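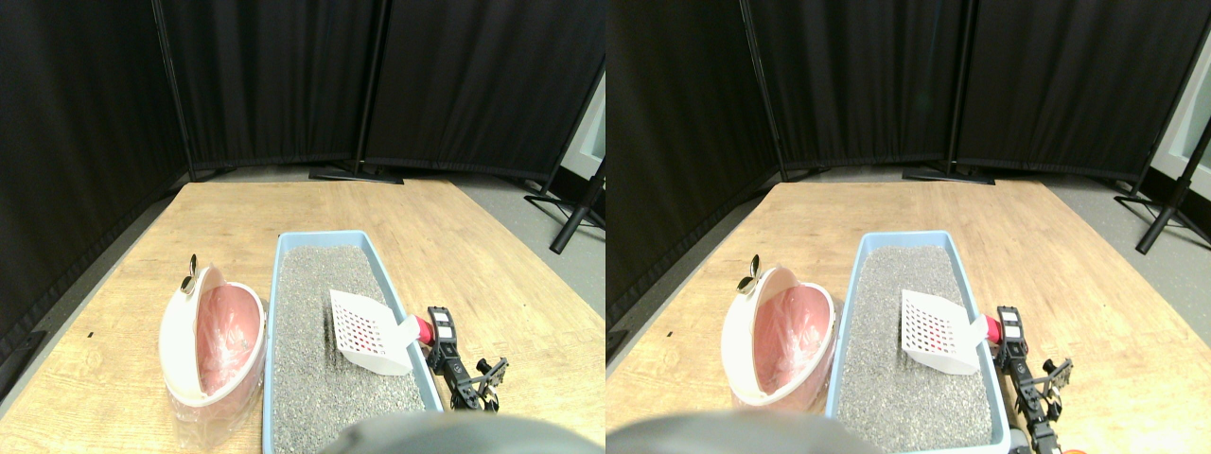 The table, with the black dividers behind it

Forums > Furniture Care > Wood Finishes

Is a "lifetime" oil finish worth paying for on a pale wood table?

Posted by Noémi Katona, 24/10/2026

I have a pale wooden table that I work at most days. The top has a few dark specks and a small black mark near one edge. The store in Pliststead wants $218 to sand it back and put on something called Dalsgaard oil, which the man at the counter told me would "feed the wood" and never need doing again. He also said that if I leave it bare the top will dry out and split within a year.

I don't believe all of this. The wood has been dead a long time, so what exactly am I feeding? And if the finish lasts a lifetime, why is there a refill can on the shelf beside it? My neighbor swears by Lalix wax and says oil is a racket. She has also sworn by three vacuum cleaners.

What I want to know is whether the specks will come out with sanding, whether I need oil at all, and whether I can do it myself without wrecking it. I don't mind a dull look. I do mind it turning orange.

Filed under: wood, oil and wax, stains, is it worth it

Roy Rowbotham
6 replies in this category

You're right to be suspicious of "feed." Oil doesn't nourish anything. It soaks in a little way, hardens if it's the drying kind, and slows down water getting in and out. A bare top won't split on a schedule either. Boards split when the air around them swings from damp to dry and something is stopping them from moving, usually screws put in too tight underneath. Oil on the top face does very little about that.

On the specks, it depends what they are. If they are part of the grain or tiny knots, sanding won't shift them and may show you new ones. If the black mark is iron staining (a wet can or a stray bit of steel wool will do it), oxalic acid sold as wood bleach often lifts it. Gloves, eye protection, read the label, rinse well, let it dry fully. Try it underneath first. I would not let anyone charge me for sanding until they had told me which kind of mark they thought it was.

Find out whether the top is solid or veneer before you touch it with sandpaper. Look at the end. If the grain lines carry on over the edge, it's probably solid. If there's a thin layer on top of something else, stop there and stick to cleaning.

As for orange, most plain oils will warm up a pale wood, and linseed is the worst for it. Water-based clear coats stay much paler. I did one side of an old shelf in each back in August and the difference was obvious by the next morning. Nothing on the shelf at Pliststead is going to last a lifetime on a surface people lean on.

Wolten_fan

just oil it. I used the Wolten one on my kitchen counter and its fine. two coats. 218 is a ripoff you can get a can and a pack of sandpaper for way less than that

Noémi Katona

Thanks, Roy. The grain does run over the end, so I suppose it's solid. I asked the store what they thought the black mark was and got "age." I'll try the bleach on the underside and look at water-based. Wolten_fan, how long ago did you do the counter?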